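Let people teach with their hands

Drorik put out a job ad in October for "demonstrators," and my inbox filled up with the same gripe: why would a robotics company pay grown adults to fiddle with a lamp and a box? I think it's money well spent, and I think the gripe comes from people who have never tried to teach anyone anything.

I spent a month doing this sort of work myself on a project called Drundura. One gripper in each hand, a desk lamp, its cord, a black box, a checked cloth. Do the job, put it all back, do it again.
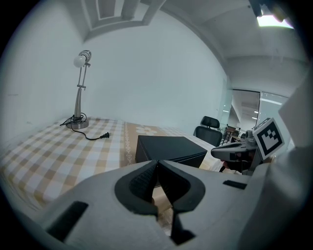
The joystick problem

Before that I'd had a go at remote control, on the Drorkamov rig. You sit at a console and steer an arm across the room, and boy, is it slow! My best day there gave us 93 usable runs. With the grippers in my own hands I got to 711 in a week and still had the energy to cook dinner.
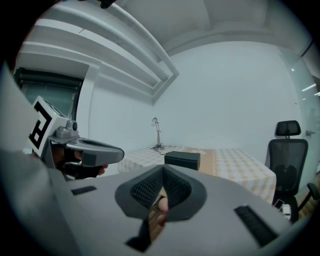
Speed is only half my argument, though. When I steered from the console I moved like someone backing a trailer down a boat ramp – every motion was a correction of the one before. With my hands right there, I just reached. I tipped my wrist without deciding to. If a robot is going to copy me, I'd like it to copy the version that knows what it's doing.

Power cords sold me on this. A cord never lies the same way two times running, and I couldn't write you a rule for picking one up if you gave me a year. My fingers know, more or less, and I can show you.
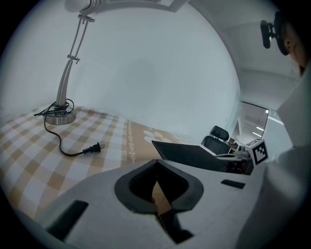

Now, the console crowd has a fair point, and a friend at Aguiar makes it to me loudly. A person holding a gripper can do things the real arm can't, like lean in from a funny angle or twist past where its joints would stop. Remote control keeps you inside the machine's limits. True! So throw those runs out, or save the console for the last bit of practice. At Drundura we tossed 72 of mine and I only argued over 2.

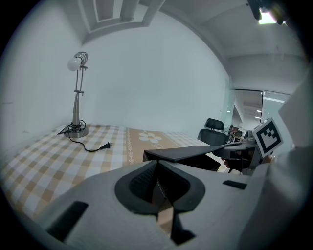
Two grippers, one lamp and a plug to deal with.

What I'd ask of Drorik is that they pay these folks properly and listen when they say a task is set up badly. The person who has handled that plug all month has opinions about it, and I certainly did.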